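Gutel Leather Repair, Carnville
Frequently Asked Questions

We fix leather furniture in people's homes. These are the questions we get by phone, by email, and in one case through the window of the van at a red light.

Can you make my old couch look new?

We can make it look cared for. New is a different department, and they have financing. If the color has faded along the arms, we can put it back. If the seat has sunk so low that guests need help getting out, that's a foam problem, and we'll send you to an upholsterer.

What should I clean it with?

A soft cotton cloth, barely damp, and then our Vallomel balm twice a year. Skip dish soap. Skip baby wipes, which are fine for babies and hard on finishes. Olive oil is for dinner.

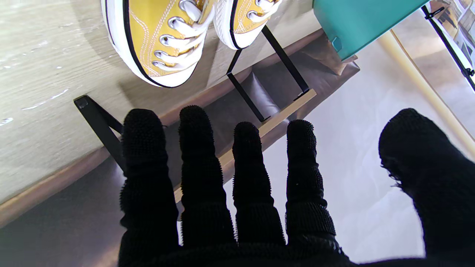
Balm goes on thin. Most of the trouble we see comes from people who put on half the jar and then sat down. Put a little on the cloth, work it in with small circles, and leave it alone for 30 minutes before buffing. Bare hands are fine if you've taken your rings off. If you like gloves, wear smooth ones; a knit glove covered in raised nubs, like the black one shown, is good for holding on to things and poor for spreading a thin, even coat. Lint will also find its way into the seams, where it plans to stay.

How do I know if it's real leather?

Turn over a loose cushion and look for a raw edge near the zipper. Leather looks fuzzy and uneven on the cut side. Bonded leather looks like a sandwich with a cloth bottom. If it's peeling off in flakes the size of cornflakes, you have your answer, and we're sorry.
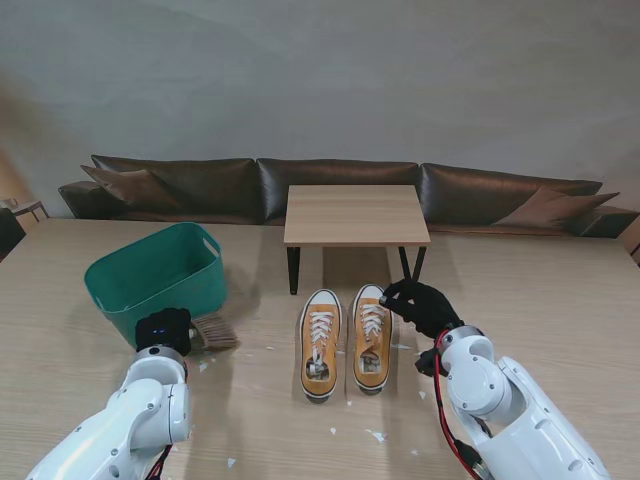 The tag will sometimes tell you too, though tags are written by people who sell couches. "Leather match" means leather where you sit and vinyl where you don't look. We can work on both, but they age at different speeds, and after a few years the match part becomes a matter of opinion.

Can I use a brush on it?

A soft one, dry, for crumbs and dust along the seams. Brush toward the open end of the seam or you're just moving lunch farther in. Stiff brushes are for suede boots and grudges. If you aren't sure which kind you have, try it on the inside of your wrist first.

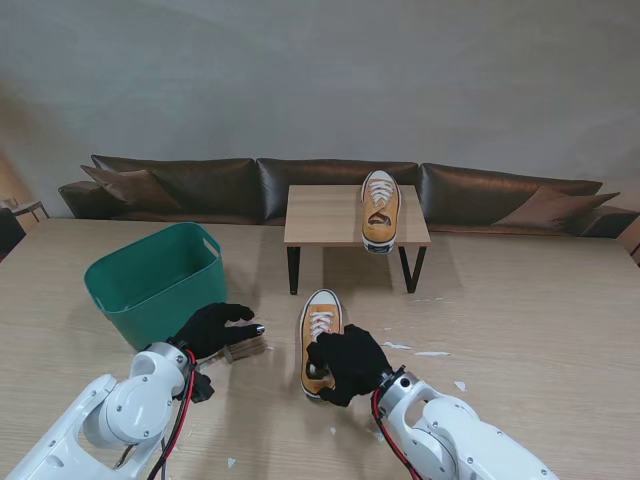
My cat has opinions about the armrest. Is it fixable?

Scratches, yes. Holes, usually. The cat, no. We fill shallow marks with a flexible paste from Tsuji, sand them, and color over the top. We'll need two visits if the damage goes through to the backing. A scratching post placed right next to the arm does help, at least until the cat works out what it's for.

How much will it cost?

We don't quote from a phone photo taken at night with one lamp on. Send four pictures by daylight, including one of the worst spot, which everybody leaves out. The most we've ever charged for a single couch was $1000, and the owner had let a teenager at it with shoe polish.

Does it smell? 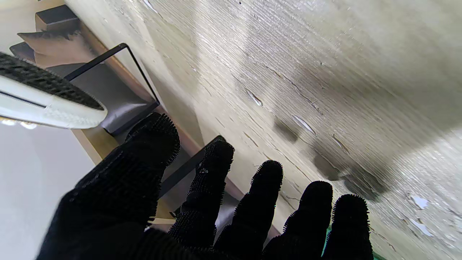

Upendo Athumani writes that the balm smells like a saddle shop for one evening and then like nothing at all, and that her husband was disappointed by the second part. That matches our experience. Open a window if you'd rather not. The color coat is a bit sharper, and we ask that you keep pets out of the room until we've packed up.

Do you work in December?

Yes, and it's our busiest month, as people look at their living room and then remember who's coming to stay in it. Call in the fall if you can. The phone is answered until 4 p.m., after which it just rings.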